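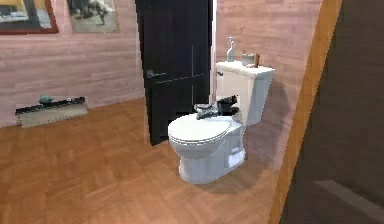 When should a small hotel set aside money for a cleaning robot?
Two budget years before it wants one, with the first year spent mostly on measuring doors.

Lizelle Tshabalala learned this at Plemley, where she handles purchasing and, by extension, blame. Her first proposal, in January, had a single line for the robot and a single line for everything else. Everything else won.

The supplier, Jitus, starts its buyers in simulation. You pay for modeled bathrooms, let the software robot loose in them, and find out how it copes before any real porcelain is at risk. Plemley ordered 2 room layouts. Each extra object in a room (a soap pump, a spare roll) was quoted separately, so Tshabalala now looks at toiletries the way other people look at minibars.

The trial came to 662 runs, and she asked to see them. Li-hua Chiu, who reviews such things for a living, advised her to watch the gripper's side of the story as well as the wide shots, and to bring coffee. Some stretches are a blurred gray shape against a pale pinkish haze. They cost the same as the others.

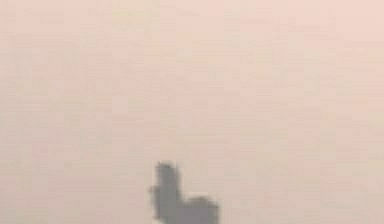
What to put in the spreadsheet

Simulation first, on its own line. Then training hours, spare fingers, and a service contract read by someone in a bad mood. Chiu would add nearly 500 dollars for door hardware, a figure she declines to explain.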